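Third-party batteries and the number on the label

I bought two Kinmont batteries for my Arnik in October and I've been meaning to grumble about them ever since. The label says 1,050 mAh, in bold, inside a little lightning bolt. The battery that came with the camera has a smaller number in smaller type, and it lasts longer. I don't think I needed a lab to notice that. 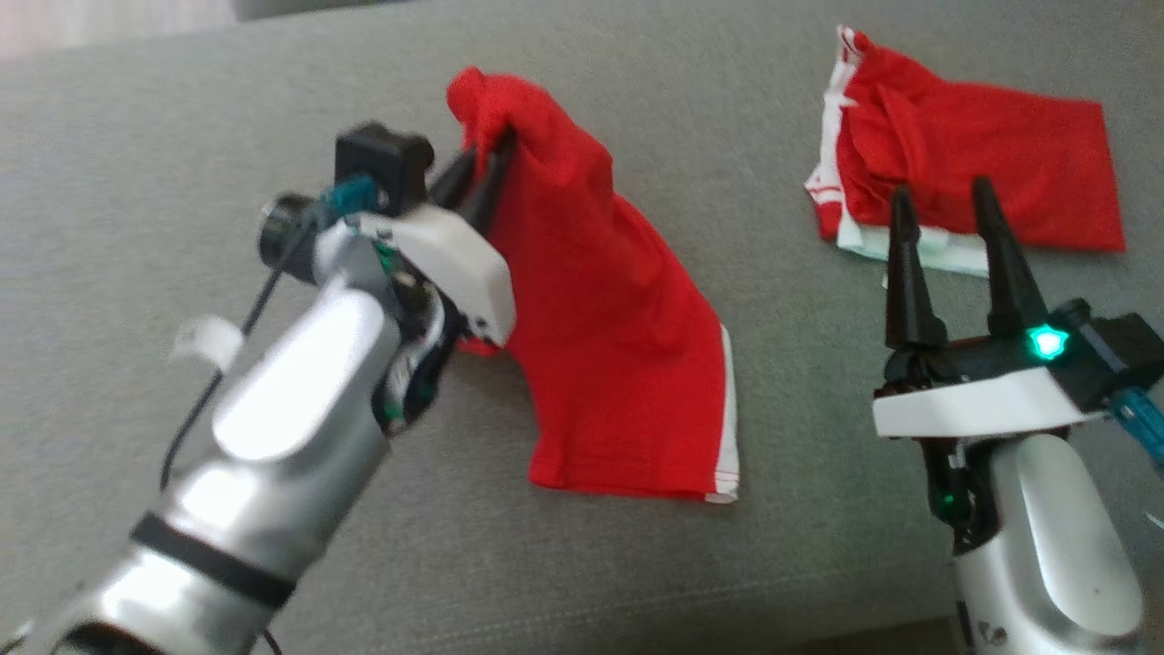 Brendan Gilmartin

What bothers me is how the reviews handle it. Open any roundup of spare camera batteries and you'll see the figure from the box copied into a table, then a score out of ten, then a link to the store. I'd like to know how many of those people charged the thing even once. Arturo Villa wrote to me after my last post to say his Kinmonts are fine and I'm being picky. Maybe. He shoots a few frames on a Saturday hike and puts the camera away. I do long days at dog shows with the rear screen on, and I review more than I should.

So I kept a log. Same camera, same lens, autofocus on, stabilizer on, screen at the middle setting. The original battery gave me 1,824 frames over a long weekend, most of them in bursts, which always flatters the total. The better of the Kinmonts quit well short of that. The other one showed two bars, then no bars, then a black screen, all within the same class of terriers.
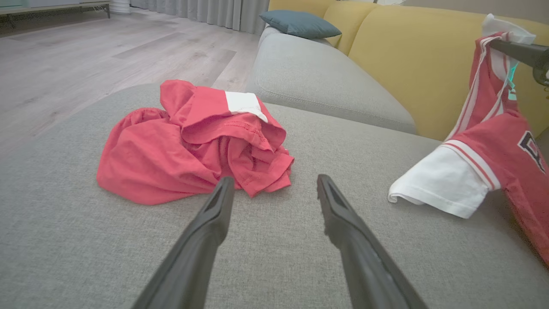 Brendan Gilmartin

That last part worries me more than the capacity. A spare that runs down early is an annoyance. A spare that tells you it's half full when it's nearly dead is a way to miss pictures. Pádraig Conneely says the gauge settles down after a few full cycles. I've heard this about every cheap battery I have ever owned, and I gave these five cycles before writing a word. The gauge has not settled down.

I also tried them in the Clelteo dual charger, the one with the tiny display. It told me it had put 103 percent into one of them. I have stopped reading the display.

Would I buy them again? At that price, possibly as a third battery, for emergencies, never as a second. But check the return policy first, and ignore anyone who tells you what the fit is like in "all Arnik bodies." They've tried one, if that. Mine needed a push to latch - not a hard push, but I don't enjoy pushing things into a camera. 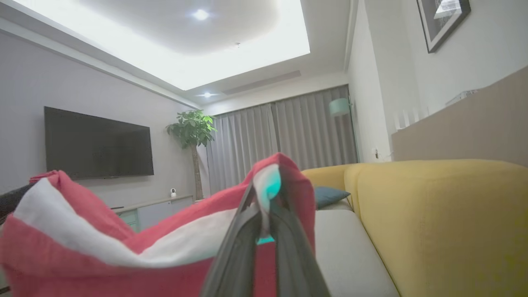

What about the Kröger ones?

Three of you have asked. They cost nearly as much as the original, and the store page says "premium cells" without saying whose cells. I've ordered one. I'll run it through the same routine and post the numbers, good or bad, once the show season gives me a full weekend.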